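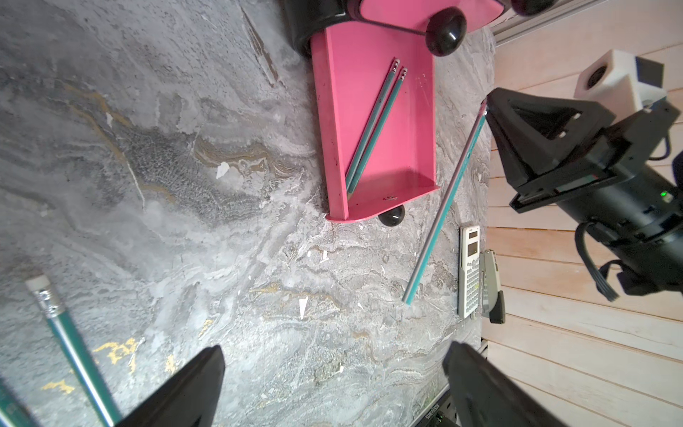 Pencils in the pink tray, two-arm table, Flarov open day

marblecat17
Posted 5 January 2018
Well, I finally made it to the Flarov open day and I'm so glad I went! I stayed at the two-arm table far longer than I meant to (my tea went cold). They had it sorting stationery, teal pencils and all, and I could have watched until closing.

Inditz
Did you get near the Camenzind stand? I thought that one was the better show – faster, and you could hear the presenter.

marblecat17
I did, and it was lovely, but it felt rehearsed to me. 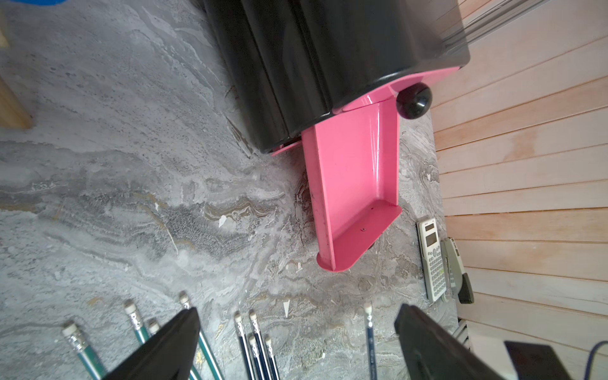
Drawers are where I think these demonstrations earn their keep. A tray is kind to a robot, but a drawer can stick or tip the whole box over. With the pink one pulled out empty like that and the teal and navy pencils lying below it, you get a real sense of how little room the fingers have to work in.

olloletti_fan
Sorry, I can't agree. A drawer is a drawer, and I'd want to see it done 157 times before I clapped.

marblecat17
Fair enough! I'd happily sit through all 157, with a fresh tea. Is anyone going to the one in May?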